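Equipment Diary, Vorkham Laboratory
April 27, 2019

Budget request for the coming year, first working notes.

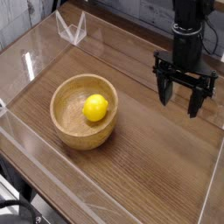

What should the laboratory buy first with the money available this year?

The first purchase should be spare gripper fingers and a second set of cables, followed by a service agreement for the arm already in use. A new arm should be placed in the following year's request, after the floor plan for the east room has been approved.

I set down that answer this morning in reply to the office, which had asked for it in a form short enough to read aloud at the planning meeting. The longer reasoning is entered in this diary so that it may be consulted when the request is revised in October.

The laboratory has two quotations in hand. Gredel has offered a complete station, consisting of arm, controller, table and panels, at one price and with delivery included. Zorine has offered the arm and controller only. The Zorine figure is lower by a good margin, but it leaves us to provide the table and the enclosure ourselves. I have asked our workshop to state what it would charge for that work. Until the reply arrives, the two quotations cannot fairly be compared, and I have written as much in the margin of both.

On the matter of the enclosure, I remain in favor of clear acrylic. It allows the table to be watched from outside while the arm is moving, and a damaged panel can be replaced without taking the whole station apart. The edges show wear sooner than metal would. I have therefore entered a line for replacement panels and corner brackets, which was missing from last year's request and had to be paid for out of general supplies.

The present work is modest in its demands. A lemon in a wooden bowl costs very little, and the objects budget has never been fully spent. I propose to leave it at its current level. The bowls should be bought in one order this time, all of the same make, as the mixed lot we now hold has made it hard to compare one week's results with another's. Fruit will continue to be bought locally from petty cash, with receipts kept in the gray folder.

Gripper fingers are the item I expect to be questioned. The office sees a small part with a high price and asks why we should hold more than a single pair. The supplier's current lead time is 41 days. During that period a station without fingers is of no use to anyone, and the hours reserved for it are lost. I have set the request at two spare pairs. I have also asked whether Moradi can supply a compatible part, and was told that a drawing would be needed before any price could be given. The drawing has been sent.

Cables are a simpler case. The run beside the wrist bends whenever the arm moves, and I would like a replacement on the shelf before the summer program begins. The cost is slight. It has been grouped with connectors and screws under a single heading, with a ceiling of $1,000 for the year.

I have not yet settled the question of the service agreement. The basic plan covers one visit and telephone advice. The fuller plan adds parts, but leaves out anything the supplier considers subject to ordinary wear, and the list of such items takes up most of a page. My inclination is to accept the basic plan and hold the difference in reserve. The office may prefer the fuller one, as it can be entered as a fixed cost.

Still to be done: obtain the workshop estimate; confirm that the Gredel price includes installation as well as delivery; ask Zorine how long its quotation remains valid; measure the doorway of the east room.

Late in the afternoon the workshop telephoned to say that its estimate will be sent once the price of sheet material has been confirmed. I have left the line blank in the draft and marked it in pencil.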